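Divis: Perception and Planning Tools for Cloth Handling
README and data card, release 7
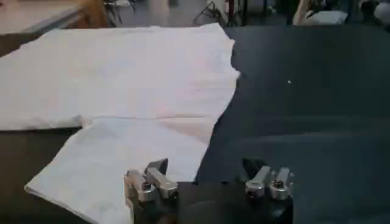

Saqib Bajwa
Lead Maintainer, Divis software group, Olport
Last revised 24 November 2023

Summary

Divis is a set of programs for finding, describing and planning grasps on flat or partly folded cloth. It is used with two-finger grippers that carry a small camera at the wrist. This document describes the software, the recordings released with it, and the limits within which both should be used. It replaces the README issued with release 6.

The release holds 300 recorded sessions together with the code needed to replay them. The sessions cover light and dark garments on a dark table. White T-shirts and similar tops make up the largest group, and the default settings were tuned on them.

What is included

The perception module takes one wrist image at a time and returns a cloth mask, an outline, and a list of fold lines with a confidence value for each.

The planner, Skullov, reads the perception output and proposes grasp points. It ranks them by distance from the nearest fold, by the space available for the fingertips, and by the expected path of the arm. It does not move the robot.

The control layer, Diekmann, accepts a ranked list from Skullov and carries out the chosen grasp. It may be replaced by the user's own controller, provided that the message format in the docs folder is followed.

A replay tool is supplied for viewing a session with the mask, outline and grasp points drawn over it. It runs without a robot attached.

How the perception module sees cloth

A white garment on a nearly black tabletop gives strong contrast along most of its outer edge, and a simple brightness threshold would find much of it. The harder cases lie inside the outline. Soft creases produce only a slight change in shade, and white fabric can carry faint pink or gray tints that differ from one part of the garment to the next. Release 6 sometimes read these tints as separate pieces of cloth. The current release compares tint and texture together before splitting a region.

Ragged edges, where fabric bunches up, are reported as uncertain. The outline is still drawn in these places, but Skullov will not propose a grasp there unless the option allow_bunched is set to true.

The fingers themselves take up part of the lower image and may hide some of the garment. A fixed finger mask is applied before the cloth mask is computed. The mask supplied with this release fits silver metal finger assemblies with dark, angled fingertips, held open. Users with other fingers must make their own mask with the tool make_finger_mask. The hidden area is marked as unknown in the output -- it is never filled in by guesswork.

Where a garment runs past the border of the image, the outline is left open on that side. Earlier releases closed it with a straight line, and this led the planner to treat the image border as a hem.

Background and small objects

The wrist camera often takes in more than the work table. Other furniture, the floor and people may appear beyond the far edge, usually out of focus. The perception module finds the table edge first and drops everything past it. This step should not be turned off, as pale surfaces in the background are easily taken for white cloth.

Small bright specks on the table are removed by a size filter. The filter is set by the value min_region, which may be raised on dusty or worn surfaces. Raising it too far will also remove real corners of cloth that show between the fingers.

Data format

Each session is stored in its own folder. The folder holds the wrist images, a table of joint positions, the gripper opening for every image, and a short text note written by the operator. Times are given in seconds from the start of the session. A joint value of 999 means that no reading was received, and such rows must be skipped before any average is taken.

Outlines and fold lines were drawn by hand on selected images and checked by a second reader. Where the two readers disagreed on a fold, both versions were kept and the entry was marked as disputed.

Known limits

The software has not been tested on sheer fabric, knitwear with large holes, or garments of the same color as the table. Results on patterned cloth are poor, as printed lines are often reported as folds. Depth is not measured, and the module cannot tell how many layers lie under a given point.

The recordings were made at one site with one type of table. They should not be used alone to judge how a system will perform elsewhere.

Privacy

People may be seen in the background of some images. The recordings are not to be used to identify any person. Requests to withdraw a session should be sent to the maintainer with the session name, and the session will be removed from the next release.

Changes since release 6

The open outline rule was added in September. The tint comparison replaced the older color split. The replay tool now shows unknown areas in gray. Two unused settings, edge_close and fast_mask, were removed, and configuration files that still contain them will produce a warning at startup.

Support

Questions and fault reports should go to the Divis issue list. Please attach the session name, the configuration file and the log written by Skullov. Reports without a log will be answered -- but they will take longer.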